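I'd been warned that Wubit Tsegaye won't talk until you've had a go yourself, so my first seven minutes at Astgate were spent steering a pair of arms and apologizing.

"Everybody squeezes too hard," she told me, laughing. "You're teaching it your nerves!"

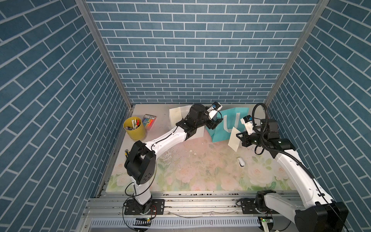
Wubit records demonstrations for a project called Kassa, and she thinks the job is closer to babysitting than engineering. Paper is her favorite thing to teach (mine too, now). With one gripper down in the teal shopping bag and the other pinching a little cream sheet, you have to think about both hands at once — try it, it's awful. "Your left hand gets bored," she said. "Then it wanders off, and the robot learns wandering."

So how many tries does it take? They had 2,006 saved by October, and she's deleted plenty more. Fasil Abera, at the next desk, goes through them and throws out her sloppy ones. "He's mean," she said. He didn't look up. 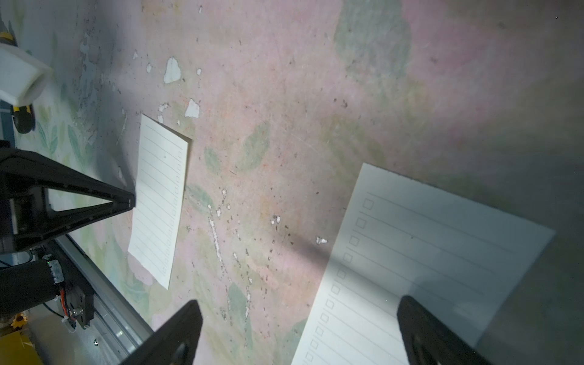 Lined sheets with checkboxes, from the wrist camera.

I asked whether she ever dreams about it. "Only the stapler," she said, and handed me the controls again.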